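Moving out of a rental kitchen

Clollstead has 429 rental units, and most leases there end in February. Tenants get 72 hours to clear out.
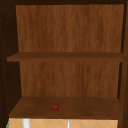 Abdelghani Hamdy

Deposits are usually lost in the kitchen. Guven, the largest agent, charges for grease and leftover food. 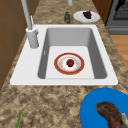
A red-rimmed plate in the sink.

Kragh allows 2 visits before the keys go back - the second one is free. 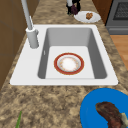
Zata tenants should get the same, one reader wrote, and in writing.

Refunds take 30 days.
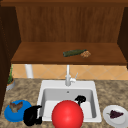

Page 72

Disputes go to the county.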